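Robot demo at the Ellery open day - worth bringing kids?

Posted by Njoroge Masanja

The Ellery in Nudville is doing its automation open day again in February. The flyer promises "a robot at work in a real guest room" and not much else. Has anyone been? I have two kids and limited patience.

Birgit Petersen

I went last year. Room 509, up the slow elevator. They let in 16 people at a time and you stand wherever you fit. The task we got was tidying the nightstand, remote and phone, and my group watched it with the sort of silence I associate with golf. 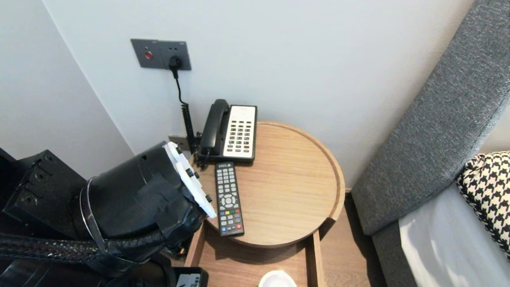

What to know before you go

Get the early slot. The talk beforehand is 84 slides long and you can skip it without guilt - I sat through it so you don't have to. Kids are fine if they can stand still. Mine asked the engineer whether it does homework and got a very long answer.

Yevhen Didenko

parking is terrible, use the lot behind Prunero

Mamta Jaiswal

Agree with Birgit on the early slot. The operators are friendly and will talk about grippers until you back out of the room. Cookies in the lobby were gone by noon, so eat first.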